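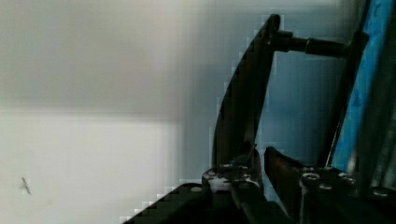
Karkeck Equipment Desk
Ticket: Second kitchen table, what to buy and what to hold back
Status: Open, waiting on quote
Priority: Normal
Category: Purchasing / bench hardware

Opened by requester, 09:40

We have money left in the bench budget and want to put in a second play-kitchen table before September. The first table is in daily use and we keep losing time on it. Before I raise an order I need someone to confirm which faults need new parts and which are set-up faults. I don't want to buy twice.

Faults logged against table one:

Gripper fingers. Grip slips on smooth round items. We are on our last spare pair.
Toaster oven door. Stops short of fully open on some runs, and then the arm refuses the next step.
Table position. After cleaning, items go back in slightly different places and the run has to be started again.

The remaining budget is 835 pounds. That has to cover the second set of props, spare fingers and any fixings.

Reply from equipment desk, 10:25

Thanks. Please send an overhead view of the table as laid out, with the oven door down. Also tell us the supplier for the fingers and whether the props were bought as a set or one by one.

Reply from requester, 11:10

Overhead view attached. Fingers are from Tunari. The props were bought one by one from Bruklow and a couple of high street shops, so there is no single part number to reorder.

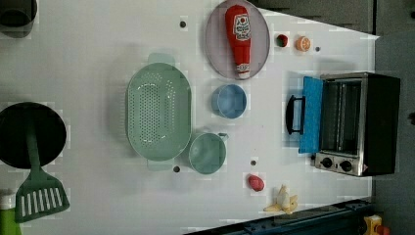
Attachment 1: table one from above, oven door open.

Two things to price from this. The colander and the oven take up the most room, and any second table has to be big enough for both with the door down. The small items are cheap, but they do go missing, and I would like spares of the fruit and the cups.

Reply from equipment desk, 13:05

Looked at it. Notes by item.

Fingers: order them. Tunari sell them in pairs and the lead time is 6 weeks, so this one should go in first whatever happens with the rest. Ask for 2 pairs. Before you fit them, check the base screws on the present gripper. A loose base gives the same slip as a worn finger, and we have had pairs sent back that had nothing wrong with them.

Oven: don't order a replacement yet. Open and close the door by hand with the arm parked. If it moves freely, the fault is in the taught path and a new oven will do the same thing. Do buy a second oven of the same model for table two. A different model means a different handle and teaching it all again.

Position: no purchase needed. Mark the outline of each item on a thin sheet and lay it over the table when you reset. Take the sheet off before the run.

Reply from requester, 15:30

Done the checks.

Base screws: one took a quarter turn. Slip is less frequent but still there on the cups, so the finger order stands.

Oven door: moves freely by hand all the way down. I have moved the end point of the taught path a little further out and it has passed 7 runs in a row. Taking the replacement oven off the list.

Position: sheet cut and marked.
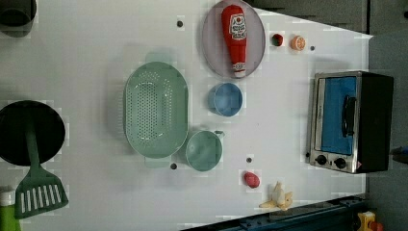 I have kept the larger items on the same side as before so the existing paths can be copied over to table two without much change. The pan and spatula stay together as one position on the sheet. If we split them, that is another path to teach and I have not allowed hours for it.

Revised list for the order:

Finger pairs, Tunari, 2
Toaster oven, same model, for table two
Colander, plate, cups, pan and spatula, one of each to match
Play fruit, spare set
Table top and rail, to be quoted by Salehi

Reply from equipment desk, 16:15

List agreed. The Salehi quote is the only figure missing. Ask them to price the top and the rail on separate lines, and whether delivery is included. If the total goes over budget, leave the spare fruit for the next order and keep the fingers.

Finger order can be raised now under this ticket. Leaving the ticket open until the quote is attached.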